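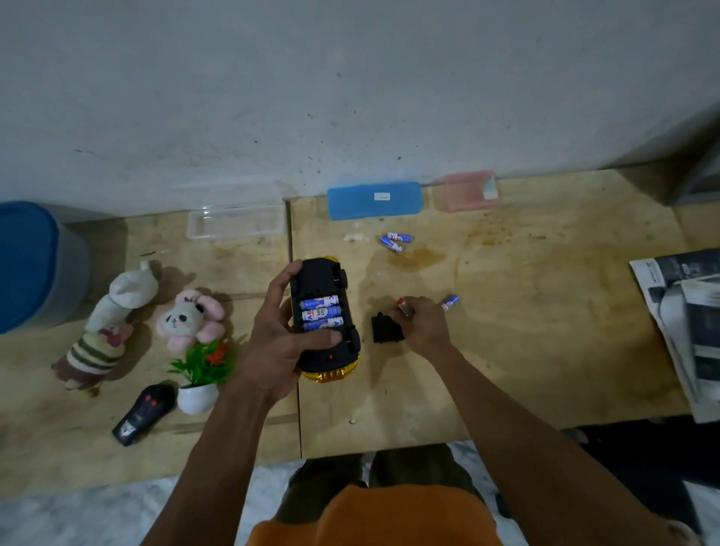

*Changing the AA batteries in a toy car.*

# Greditz stovetop steamer, two months in

I make tamales in January and then, most years, swear off them until the next one. This winter I bought the Greditz two-tier steamer first, and I've kept going, so I have enough use on it now for a fair review.

The Greditz is a tall pot with two stacking baskets and a flat lid. My old setup was a stockpot with a rack balanced on a bowl, and it ran out of water in the middle of every long batch. The bottom of the Greditz holds 3000 ml, and on a low simmer I can get 80 minutes out of it before I need to add more. My pork tamales take a little longer than that, so I still top it up once, through a small spout on the side. You don't have to lift the baskets to do it.

**What works**

- The baskets lock together with a quarter turn. I can carry both tiers to the counter full.
- Steam reaches the upper tier properly. Tamales on top took five or six minutes longer than the ones below, and I now swap the tiers halfway.
- The holes are small enough for rice cakes on a single layer of cheesecloth.

**What doesn't**

- The lid is flat, and water drips straight down from it. I lay a dish towel under the lid and tie the corners up over the knob. Without it the top layer of husks gets soaked.
- The handles get hot. They're bare metal, and the ones on my older Sturelar pot have sleeves, so I know it can be done.
- It's big. It doesn't fit in my lower cabinet and lives on top of the fridge.

I weighed my masa this time — 700 g made a comfortable single batch in one basket, standing up, with a ball of foil in the middle to keep them from slumping. Both tiers full is a lot of food. I froze half.

Besides tamales, I've done steamed buns, a whole cauliflower and a banana pudding cake in a Longo loaf tin. The buns were the best of it. The cake came out dense in the center, but I think I opened the lid too early.

Cleanup is easy unless you let the bottom run dry, which I did once. The scorch mark came off with baking soda and an overnight soak.

The Gerkano steamer is cheaper and has a domed lid, but only one tier. If you cook for two, I'd look at that one first. For a holiday batch, I'd buy the Greditz again and keep a towel handy.

**Four out of five.**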